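Forum > Home & Household > Bedrooms and Linens

Folding laundry on the bed – terrible habit or the only way?

Started by lintqueen_dot

Okay, I need to settle something with my sister, who thinks I'm an animal. I fold laundry on the bed. Always have. Basket gets dumped on the blanket, I stand at the side, I fold, I make piles, done. We don't have a folding table and the dryer top is too small for anything bigger than a dishcloth.

She says the bed is where you sleep and it shouldn't be a work surface, and also that everything I own has blanket fuzz on it. She has a point about the fuzz. We have one of those nubby white terry blankets on top and black socks come off it looking like they've been out in the snow.

So who folds on the bed and who doesn't? And what do you do about fuzz?

----

Reply from marcy_underhill

Bed folder here, thirty years married, no complaints. It's the only flat thing in the house that isn't covered in mail.

For the fuzz, wash the blanket by itself a few times with no softener and clean the lint screen halfway through the dry. Mine stopped shedding after the fourth or fifth wash.

----

Reply from Tumble_Low

Kitchen table. Wipe it, dry it, put a clean sheet over it, fold. I'm 6'2" and folding on a bed kills my back. You're bent over the whole time. I don't get how you people do it.

----

Reply from lintqueen_dot

I'm 5'3" so the bed is basically a counter for me lol. Our mattress is tall.

----

Reply from pinecone77

I'm with the sister. Once it's on the bed it stays on the bed. Then it's bedtime and the whole mess goes on the chair, and then it lives on the chair. I had to ban it in our house. If the clothes come upstairs, they come upstairs already folded.

----

Reply from marcy_underhill

Pinecone that's the best argument FOR the bed. You can't go to sleep until it's done. It's a deadline!

----

Reply from pinecone77

You have clearly never met my chair.

----

Reply from Signe Engström

Hello all, I usually only read here but I have Opinions about this one.

I fold on the bed, and I think the trick is getting the bed ready first. I turn the duvet back toward the pillows, in a band across the mattress, and then I have the flat part in front to work on. I used to leave the duvet all the way down and it was hopeless, everything sank. You can't fold a shirt on something puffy. You press the sleeve in and the collar rolls away from you.

The blanket I don't mind. A bit of texture grips a T-shirt, so it stays put while you bring the sides in. On a satin bedspread (my mother-in-law had one, peach colored, very slippery) it's like folding on ice.

The pillows I leave standing up against the headboard. They're out of the way there and I don't have to find a place for them. We have a tall headboard and it all just leans.

What I never do is drop the whole basket out at once. A few pieces at a time. T-shirts get shaken by the shoulders before they go down, and the thin stuff gets picked up and held high, so it drops straight on its own before it touches anything.

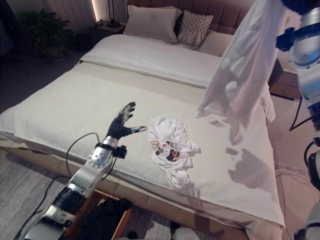 The thin things are what I'd most like to hear about from the rest of you, by the way. Sheer tops, sheer curtains, that sort of fabric. I can do a T-shirt with my eyes closed. Anything you can see through, I get it half folded and it slides open again, and I end up rolling it, which my friend Tyra says is cheating.

----

Reply from Tumble_Low

Rolling is cheating.

----

Reply from lintqueen_dot

Signe the duvet thing is so obvious and I've never once done it. I've been folding on top of a comforter like a fool. Trying it tonight.

----

Reply from oldhouse_bev

Sheers: don't fold them at all! Hang them. If it's a blouse it goes on a padded hanger straight from the rack. If it's a curtain it goes back on the rod slightly damp and the wrinkles drop out by themselves. I have sheers on 10 windows and I haven't ironed one since we moved in.

----

Reply from Signe Engström

Ten windows! Bev, I salute you. The curtains I could hang, yes. My closet rod is so packed though that anything delicate gets crushed between the coats, and then I might as well have folded it.

----

Reply from oldhouse_bev

Then tissue paper. Lay the sheer piece flat, one sheet of tissue down the middle, fold the sides over the tissue, then up from the bottom. The paper gives it something to hold on to. You can reuse the same sheet for ages. I save mine from shoe boxes.

----

Reply from Tyra Løken

I've been summoned! Signe told me I was being quoted. For the record I said rolling was lazy, I never said cheating.

I roll socks and gym stuff and nothing else. Sheer things rolled up come out with those little diagonal creases that are worse than fold lines. I use a folding board for almost everything now, the Florkik one, it's just hinged panels. Shirt face down, flip, flip, flip up, and every one comes out the same size. My drawers look like a store. My husband thinks I've lost my mind.

----

Reply from Tumble_Low

How much was the board?

----

Reply from Tyra Løken

No idea anymore, it was a birthday present. You can make one out of a cardboard box and packing tape. My first one was cardboard and it lasted two years.

----

Reply from grumblecake

Boards are a gimmick. By the time you've lined the shirt up on the thing I've folded 3 of them in the air. Pinch at the shoulder, pinch in the middle, cross over, shake, lay it down. Learned it working retail at the mall and I've never gone back. You don't need a table OR a bed.

----

Reply from marcy_underhill

I have watched somebody do that pinch fold at least fifty times and my hands will not do it. I end up with a shirt tied in a knot.

----

Reply from grumblecake

Practice on a shirt with a stripe so you can see your line. Plain white ones are the worst to learn on.

----

Reply from kels_in_may

Can I ask a related one? T-shirts with a big print on the front. My son has a bunch of cartoon ones and the prints are cracking right where they get folded. Do you fold with the print in or the print out? I've been doing print in to protect it, and now I'm wondering if that's what's ruining them.

----

Reply from oldhouse_bev

Heat is what's ruining them. Inside out, cold water, low or no dryer. The cracks show up at the fold because the print is already brittle by then.

----

Reply from Tyra Løken

Agree with Bev on the heat. For folding, I do print out, in thirds lengthwise, so the picture ends up mostly on the flat front panel. Then he can see which one it is in the drawer and doesn't pull out all the others looking for it. And don't leave them in a heap while they're still hot from the dryer. The prints stick to themselves.

----

Reply from kels_in_may

Oh no. They sit in a heap until I get to them, which some weeks is never. Okay, that's my answer.

----

Reply from pinecone77

Heap on the bed or heap on the chair, Kels?

----

Reply from kels_in_may

I plead the fifth.

----

Reply from Tumble_Low

Going back to the original question, I still say the bed is the wrong surface even if your back can take it. Two of our dogs sleep on ours. I'm not putting clean work shirts on that.

----

Reply from lintqueen_dot

That's fair, we don't have pets. If I had a dog up there I'd put a sheet down first.

----

Reply from marcy_underhill

I have a flat twin sheet that's only for this. It's hideous, brown and orange, came with the house I think. Goes on top of everything, I fold on it, then I gather up the corners and shake it out the back door. No fuzz on the socks and no hair on anything. Dot, that would fix your terry blanket problem without having to buy anything.

----

Reply from Signe Engström

Marcy this is very good. And a brown sheet would help me too, with white things on a white blanket I lose track of where the edge of the fabric is. I had a white top under my elbow the other evening and spent a good five minutes looking for it in the basket.

----

Reply from lintqueen_dot

Reporting back! Turned the duvet up, put down an old navy sheet, did two loads. So much faster. The socks are clean. I also tried Bev's tissue paper on my one nice blouse and it's sitting in the drawer looking very smug.

Told my sister. She says I still work where I sleep. So no progress on that front.

----

Reply from grumblecake

Ask her where she folds hers.

----

Reply from lintqueen_dot

On the couch. In front of the TV. ON THE COUCH.

----

Reply from pinecone77

Okay, I'm withdrawing my support for the sister.

----

Reply from Tumble_Low

Couch is worse than the bed. Crumbs.

----

Reply from oldhouse_bev

One more thing on the sheers, Signe, I forgot to say. Take them out of the machine the minute it stops. If they sit in the drum in a ball, tissue won't save you. And fold them last, so they go on top of the pile and nothing heavy sits on them.

----

Reply from Signe Engström

Last and on top, noted. I've been doing them first to get them over with!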